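Clotilde Vasseur picks up on the second ring and asks if she can call me back, there's a loaf coming out. Ten minutes later she's on the line again, chewing. "Sorry! The heel doesn't keep. You have to eat it right away or there's no point."

She has been baking rye bread for most of her adult life, and for the last several years she's been collecting other people's recipes for it too – handwritten cards, church cookbooks, letters, the backs of seed packets. Her archive stands at 1,519 recipes right now. I had planned a half hour with her on a Sunday afternoon and we talked until it was dark.

It started with a bread she couldn't make. Her grandmother's neighbor used to bring over a dense, sour loaf called a preretti, and when the neighbor died the recipe went with her. "I tried everything. Coffee, molasses, potato water. I made bricks! My brother still has one holding his shed door open." Then a woman two towns over mailed her a card with the words Preretti, Mama's way, and underneath it only four lines. No temperature, no time. One of the lines was "until it smells right."

"I cried a little," Vasseur says. "And then I was so mad. Smells right! What does right smell like?"

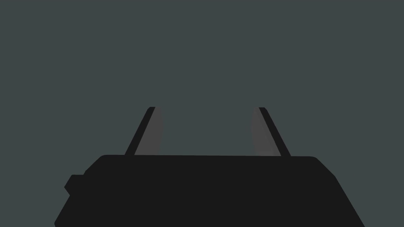

Dark slate gray and near-black.

She has an answer for that now, and it takes her a good while to give it. Right, for a rye starter, is somewhere between a green apple and a wet paper bag. If you get nail polish, it's hungry. If you get nothing at all, the kitchen's too cold and you should go read a book. She keeps hers in an old Baudry crock with a chipped lid and feeds it before bed. In January it lives on top of the refrigerator.

I asked what beginners get wrong and she laughed. "They knead it. They come from wheat bread and they want to knead it, and they're up to the elbows in this gray cement and they think they've failed. You haven't failed! It's rye! You stir it with a spoon, you scrape it in the pan with wet hands and you walk away."

The other thing is cutting it too early. A full rye loaf wants a whole day wrapped in a towel before the knife goes in, and two days is better. I pointed out that she'd been eating the heel when she called me back. "That one was mostly wheat," she said, a bit fast.

The recipes come in from everywhere. She reads them all, and she bakes as many as she can get to. Some are nearly identical, and she loves those as much as the odd ones. "You'll have two cards from two families who never met, and the only difference is a spoonful of caraway. One of them underlined NO CARAWAY. There was a fight there. I'd give anything to know about that fight."

Her flour comes from a small mill called Gukum, where they'll grind it as coarse as she likes if she calls ahead. The oven is a secondhand Bradex that runs hot on the left, so everything gets turned halfway through. She wouldn't trade it. I asked about steam, about baking stones, about the cast iron pots everyone seems to have now, and she was polite about all of it, but her favorite pan is a long, dented tin with a wire handle that she got at a yard sale.
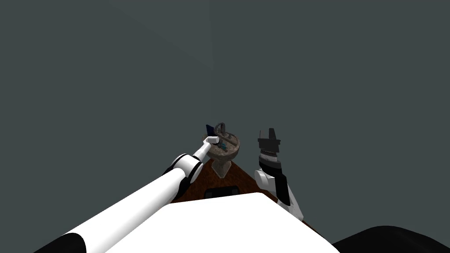
Page last changed: January

Toward the end I asked whether she ever got the preretti right. There was a long pause, and I could hear her moving dishes.

"Close," she said. "I took one to my brother and he ate it standing up, with his coat on, and he said it needed to be more burnt on the bottom. And he was right! She always burned the bottom. I'd been so careful." So she's burning them now, on purpose, on the hot left side of the Bradex, and the smoke alarm has been moved down the hall.

The archive's newsletter goes out to 2,291 readers, with one recipe per letter, copied exactly as it was written, misspellings and all. She's working through the cards from the fishing villages next, which use a lot of buttermilk and almost no salt. If your family has a rye bread, she wants it, even if it's only half a recipe. "Especially half," she says. "Send me the half you've got – I'll bake it wrong for a while and we'll see."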